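Why Does Popcorn Pop? Kitchen Science Project, Final Report
Group: Carla Smadi, Hưng Lục, Lộc Quan

We picked popcorn because Carla wanted to know why her brand always leaves so many hard kernels at the bottom of the bowl. It became our favorite project of the year!

Every kernel holds a little water inside a tough hull. Heat turns the water to steam, the pressure builds, and when the hull gives way the soft starch puffs out. So we asked: what happens if the kernels dry out first?

We counted out 700 kernels and split them into seven equal batches. One batch went straight from the jar into the hot-air popper. The others sat in a low oven for different times, up to 40 minutes. Hưng ran the popper and Lộc counted (and recounted, poor guy).

The fresh batch was amazing: 97 popped. The batch with the longest oven time left 17 duds, and its popcorn was small and chewy. We argued over what to call a half-popped kernel and finally counted it as popped if any white was showing.

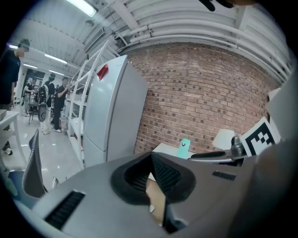
Grip was on our minds too, as smooth kernels kept shooting out of our kitchen tweezers while we checked the hulls for cracks. A fine texture like the one inside that black V-shaped opening would help a lot with something so small and slippery. Next time we would glue sandpaper to the tweezer tips before starting.

We also want to try soaking dried kernels to see if they recover. Tươi Văn has offered us her popper for February, so we can run two batches at once!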